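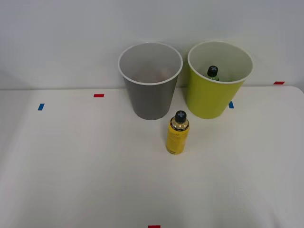 Right, I've been promising a thread on what I do all day since we moved into the Kurnilham unit, and the kettle's on, so let's go. Long one, sorry. It's all about teaching a robot arm to put small things into cups, and how much fussing goes into that before any learning happens at all.

The short version of the job: I drive the arm by hand through a task, over and over, and everything gets recorded. Later a model is trained on the recordings and tries to do the same thing by itself. One go from start to finish is an episode. Our target for the cup task is 300 good episodes, and "good" is doing a lot of work in that sentence!

The task is called Kiltberg, by the way. We name them all after made-up railway stations so that we stop calling everything "the bottle one". There were four different "bottle ones" at one point and somebody trained on the wrong folder for two days (me, it was me).

What Kiltberg asks for is simple enough to tell a child. Pick up the little bottle, pop it in the cup you've been told, let go, move away. Two cups, grey and yellow-green, and the instruction that goes with each episode says which colour. So the model has to listen as well as look, and the listening is the part we're worried about.

If you always put the bottle in the same cup, you see, the model works out very quickly that it can ignore the words. It'll score beautifully and it will have learnt nothing about grey or yellow. So the list of instructions is shuffled before I sit down, and I follow it whether I fancy it or not. I do get long runs of the same colour and start to feel the shuffle is broken. It never is. I've checked more often than I'd like to admit.

Then there's where things start. My first batch was lovely and tidy, every bottle standing in more or less the same spot, and the arm we trained on it was hopeless the moment anyone nudged anything. It would go with great confidence to where the bottle used to be and close on thin air. I laughed, and then I remembered I'd have to record the whole batch again.

Nowadays I move the bottle every episode, and the cups every few. A bit left, a bit right, nearer, further, cups closer together, cups swapped over. My natural idea of "random" is a small patch right in the middle where it's comfortable for my wrist, so I keep a plot of starting positions open on the other screen and make myself fill in the bare bits. The far corners are horrible to reach. They get done first thing, while I'm still cheerful.

Speed! I had no idea speed would matter so much. When I'm fresh I'm slow and careful, and after lunch I'm whipping through them, and the model ends up with two teachers who disagree. I now throw away anything over 90 seconds, and I try to keep a steady pace, the way you would if you were pouring tea for someone you wanted to impress.

The other thing I had to unlearn is hovering. I used to stop above the cup and have a little think before letting go. The model picked this up and made it its own, and it would hang there over the rim, thinking, for ages. So you decide before you move. I say the colour out loud as I start, which is silly and does help.

People ask whether I delete the messy ones. Some of them. If I knock a cup flying, that goes. But if I come in a bit off, miss the first grip, back up and get it the second time, I keep it and tag it, and I'm fond of those. A model that has only ever seen perfect grabs has no idea what to do after a bad one, poor thing.

The arm sees the job from two places, a fixed view of the table and a second one down at the wrist, looking past the fingers. I trust the wrist view most for the last bit of the move. When I go back through the day's episodes, that's the one I watch, with the other kept small in the corner.

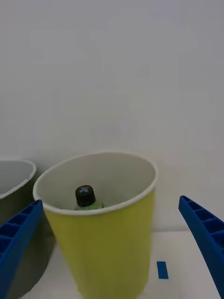
Yokoyama replied to ask whether the wrist view alone would be enough, and whether we'd tried dropping the fixed one to save on storage.

We have tried it! It was fine close in and rather lost at the start of an episode, when the wrist can be pointing somewhere that hasn't got the bottle in it at all. You can get round that by always starting from a pose that sees everything, but then you're back to everything beginning the same way and I've just spent half a thread moaning about that. So we keep both and buy more disks.

On storage, since it came up: the Trendon set, which was our last task before this one, came to 625 episodes, and copying it across to the training machine was a tea break and a half. Kiltberg will be smaller. I'd much sooner have fewer that I've properly looked at. With Trendon I got greedy and then spent a miserable week going back through it fixing labels.

Labels are the dull bit, so I do them straight away now. Each episode gets the instruction, whether it worked, and a note if anything was odd. Left until the evening, I can't remember a thing, and the notes all turn into "fine?" with a question mark, which is no use to anybody, least of all me in December when I'm trying to work out why the arm keeps favouring one side.

I go in batches and get up between them. I used to push straight on to the end of the list, and you could see it in the data, all the late ones had these sloppy wide swings in them. The walk to the kettle is now officially part of the method.

Next up is a first training run on what we've got, mostly to see which mistakes it makes so I know what to record more of. My money's on those far corners. I'll add to this thread when it's done, and if you collect this sort of thing yourself, do tell me how you choose your starting positions, I'd love to pinch a better way.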